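Part-Time Front Desk and Records Assistant
Dridberg Community Adult Learning Center

The Dridberg Center is hiring a part-time assistant for the front desk and student records office. The job is 29 hours a week during the fall and spring terms, with fewer hours in summer. Pay is by the hour and goes up one step after the first full term.

About the center

We run evening and daytime classes for adults. Current subjects include English as a second language, bookkeeping, basic math, sewing, computer drawing and high school equivalency prep. Last year we had 1,205 enrollments across both terms. Classes meet in the main building on Piras Street and in four rooms at the Divano Annex, a short walk away. You will work mostly at Piras Street, with some evening shifts at the annex.

What you will do

Answer the phone and greet people at the desk
Help new students fill out enrollment forms and pick a class level
Take payments and write receipts
Enter attendance from the teachers' sheets into Odeo, our records system
Pull student files for the state report in November
Post room changes and keep the hallway schedule current
Order paper, toner and classroom supplies
Open or lock up the building when it is your shift

The first two weeks of each term are busy. The line can reach the front door between 5 and 7 p.m., and we ask all desk staff not to take time off then. The rest of the term is quieter and much of the work is filing and data entry.

What we are looking for

A high school diploma or equivalent
One year of office, retail or library work
Comfort with spreadsheets and email
Clear handwriting – our receipt books are still paper
Able to lift a box of copy paper

Spanish or Portuguese is a plus but not required. You do not need to know Odeo. Training is paid and takes place over your first three shifts.

Hours

Regular shifts run from 1 to 8 p.m., four days a week, with one short day. The exact days are set before each term. The building closes for two weeks in winter and those weeks are unpaid.

Benefits

Paid sick time from the first day
One free class per term for you or a family member
Free parking behind the annex
A share of health insurance costs after 100 days

Desk staff often use the free class for bookkeeping or computer drawing. No experience is needed for either one.
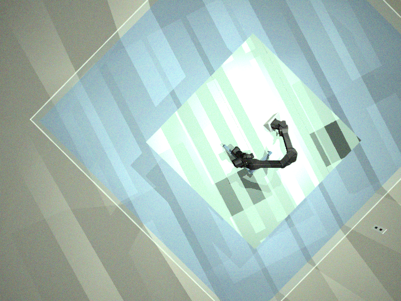
A jointed robot arm over a green and white panel.

How to apply

Send a resume and a short letter to the front office, or bring them in person to 36 Piras Street between 10 a.m. and 6 p.m. Please list two people we can call who have worked with you. In the letter, tell us which evenings you could not work, if any.

We read applications as they come in and will keep the posting open until the job is filled. Interviews take half an hour and include a short typing task. If you need an accommodation for the interview, let the front office know when you apply.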